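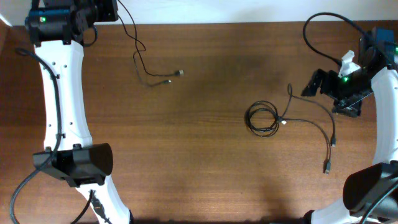 상호대차 도서의 반납 기한 산정 기준과 분실 권의 변상 방법에 관한 문의

분류: 도서 이용 > 상호대차 > 연체 및 변상
등록일: 7월 31일
상태: 답변 채택됨

안녕하십니까. Clutville 지역 도서관 협력망에 가입된 소규모 독서회에서 도서 관리를 담당하고 있습니다. 당 독서회는 단체 회원 자격으로 상호대차를 이용하고 있으며, 지난 분기에 Győri 출판사의 향토사 총서 가운데 일부를 대출하였습니다. 해당 총서는 전 57권으로 구성되어 있고, 소장관이 여러 곳으로 나뉘어 있어 권별로 도착일이 서로 달랐습니다.

문의드리고자 하는 사항은 다음과 같습니다.

첫째, 단체 회원의 대출 기간은 30일로 안내되어 있습니다. 이 기간을 소장관 발송일부터 계산하는지, 수령관 도착일부터 계산하는지, 아니면 실제로 도서를 인수한 날부터 계산하는지 확인이 필요합니다. 이용 안내문에는 "대출일로부터"라고만 되어 있고 대출일의 정의가 없습니다. 이용자 화면에 표시되는 반납 예정일과 도서에 끼워져 온 띠지의 날짜도 서로 일치하지 않습니다.

둘째, 대출한 도서 중 한 권이 독서회 내부에서 회람하던 중 분실되었습니다. 본문 168쪽의 비교적 얇은 권이며, 현재 낱권으로는 판매되지 않는 것으로 알고 있습니다. 같은 도서를 구할 수 없는 경우에 정가로 변상하면 되는지, 총서 전체의 가격이 기준이 되는지 알고 싶습니다. 회원들 사이에서는 전질을 변상하여야 한다는 말까지 나오고 있어 우려가 큽니다.

셋째, 분실 신고를 한 이후에도 연체 일수가 계속 누적되는지 여부입니다. 독서회의 하반기 일정이 11월까지 잡혀 있어 대출 정지가 길어질 경우 모임 운영에 상당한 지장이 예상됩니다.

수령관 창구에 전화로 문의하였으나 담당 부서가 다르다는 회신만 받았습니다. 유사한 사례를 처리해 보신 분이 계시면 조언을 부탁드립니다.

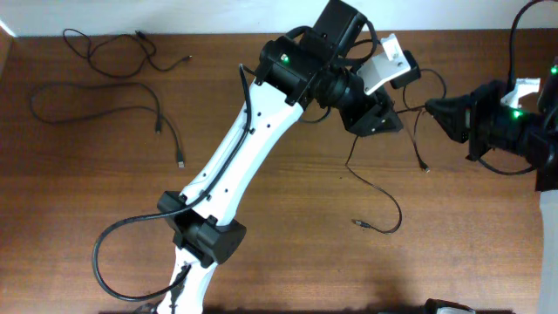 창구에 다시 문의하시는 것이 가장 정확합니다. 다만 저희 모임의 경우에는 도서를 실제로 받아 온 날부터 계산되었습니다. 띠지의 날짜는 신경 쓰지 않으셔도 되는 것으로 압니다. 변상은 정가로 하였습니다. 총서는 대출해 본 적이 없어 말씀드리기 어렵습니다.

(도움이 되었다는 의견 2건)

위 답변에 일부 보완이 필요하다고 판단되어 별도로 답변을 등록합니다. 본인은 협력망에 참여하는 다른 단체에서 다년간 상호대차 업무를 담당하였습니다. 아래 내용은 당시 적용되던 운영 세칙과 실제 처리 경험을 바탕으로 작성한 것이므로, 개정 여부는 소장관에 확인하시기 바랍니다.

대출 기간의 기산일

협력망 운영 세칙상 대출일은 수령관의 대출 처리가 완료된 날을 말합니다. 도서가 수령관에 도착하였더라도 대출 처리가 이루어지기 전까지는 기간이 진행되지 않습니다. 앞선 답변에서 실제로 받아 온 날부터 계산되었다고 하신 것은 인수와 대출 처리가 같은 날에 이루어졌기 때문으로 보입니다. 단체 회원은 담당 직원이 도착 즉시 일괄 처리해 두는 경우가 있으며, 이때는 인수일보다 기산일이 앞설 수 있습니다.

띠지에 기재된 날짜는 소장관이 발송 시점에 예상하여 적은 것입니다. 운송을 맡은 Culeck의 배송이 늦어지면 화면상의 반납 예정일과 차이가 생깁니다. 두 날짜가 다를 때에는 이용자 화면에 표시된 날짜가 우선합니다. 예외적으로 소장관이 조기 회수를 요청한 도서가 있으나, 이 경우에는 별도의 통지가 발송됩니다. 통지를 받지 않으셨다면 해당 사항이 없다고 보셔도 무방합니다.

권별로 도착일이 다른 총서는 권별로 기한이 따로 산정됩니다. 마지막 권의 기한에 맞추어 일괄 반납하려다 먼저 도착한 권이 연체되는 사례가 매우 많습니다. 목록을 출력하여 권 번호 옆에 반납 예정일을 적어 두시기를 권합니다.

총서 낱권의 변상 기준

변상의 원칙은 동일 도서의 현물 변상입니다. 판본과 권차가 같아야 하며, 중고 도서라도 낙서나 파손이 없으면 인정하는 관이 있습니다. 현물을 구할 수 없으면 현금 변상으로 전환되는데, 기준 금액은 소장관의 등록 원부에 적힌 가격입니다. 총서는 등록 원부에 권별 가격이 적힌 경우와 전질 가격만 적힌 경우로 나뉩니다. 후자에 해당하면 전질 가격을 권수로 나눈 금액을 적용하는 것이 통례입니다. 전질 변상을 요구받은 사례는 본인이 업무를 담당하는 동안 접한 바 없습니다.

절판된 향토사 자료의 경우에는 소장관이 대체 자료를 지정하기도 합니다. 본인이 속한 단체에서도 절판된 지명 조사 보고서를 분실하였을 때 소장관이 지정한 후속 간행물로 갈음한 일이 있었습니다. 대체 자료를 임의로 구입하여 제출하면 접수되지 않을 수 있으므로 반드시 사전에 서면으로 승인을 받으셔야 합니다.

분실 신고 및 변상 절차

1. 수령관이 아닌 소장관을 확인합니다. 도서 뒤표지 안쪽의 등록 번호를 알 수 없는 경우에는 Lodier 목록 시스템에서 대출 이력을 조회하면 소장관명이 표시됩니다.

2. 분실 신고서를 작성하여 수령관에 제출합니다. 단체 회원은 대표자 서명란과 실제 사용자 서명란이 구분되어 있습니다. 회람 중 분실되어 사용자를 특정하기 어려운 때에는 대표자 서명만으로 접수가 가능하며, 경위란에 그 사실을 기재합니다.

3. 접수증을 수령합니다. 접수증에 기재된 일자가 연체 계산을 멈추는 기준이 되므로 전화 신고만으로 마무리하지 마시기 바랍니다.

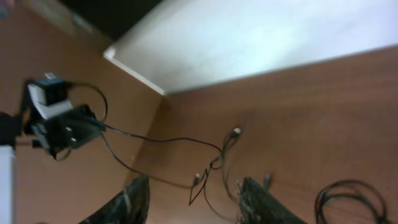 4. 소장관의 변상 통지를 기다립니다. 통지서에는 변상 방법과 기준 금액, 처리 기한이 명시됩니다. 금액에 이의가 있으면 납부하기 전에 등록 원부의 가격 확인을 요청할 수 있습니다. 납부한 뒤에는 정정 절차가 상당히 번거롭습니다.

5. 현물 또는 현금으로 변상한 후 완료 확인서를 받습니다. 확인서는 다음 연도의 단체 회원 자격 갱신 시 제출을 요구받을 수 있으므로 보관하여 두십시오.

연체 일수와 대출 정지

분실 신고가 접수되면 그날부터 해당 도서의 연체 일수는 더 이상 늘어나지 않습니다. 신고 이전에 이미 발생한 연체 일수는 소멸하지 않으며, 그 일수만큼 대출이 정지됩니다. 정지 기간은 변상이 완료된 다음 날부터 시작됩니다. 따라서 변상이 늦어지면 연체 일수가 늘지 않더라도 정지 해제일은 그만큼 뒤로 밀리게 됩니다. 11월까지의 일정을 고려하신다면 신고와 변상을 모두 서두르시는 편이 좋겠습니다.

정지 기간에도 관내 열람은 제한되지 않습니다. 독서회 회원 개인의 회원증에도 영향이 없으므로, 급히 필요한 자료는 개인 자격으로 대출하실 수 있습니다. 다만 개인 회원의 상호대차 권수 한도는 단체보다 적습니다.

질문자 추가 의견

상세한 답변에 감사드립니다. 대출 이력을 조회한 결과 분실된 권의 소장관을 확인하였고, 분실 신고서도 제출하여 접수증을 받았습니다. 등록 원부에 권별 가격이 있는지는 아직 회신을 기다리는 중입니다. 한 가지 덧붙여 여쭙습니다. 총서에 딸린 부록 지도를 지도만 따로 분실한 경우에도 동일한 신고서를 사용하는지요.

답변자 회신

부록만 분실한 때에는 훼손 신고서를 사용합니다. 본책은 정상적으로 반납하시되 반납함에 넣지 마시고 창구에 직접 제출하여 주십시오. 부록의 변상 금액은 소장관이 정하며, 복제본 제출을 허용하는 관도 있습니다.

관련 문의
단체 회원증의 대표자 변경 절차
상호대차 신청 취소가 가능한 시점
반납함에 투입한 도서의 반납 처리 기준일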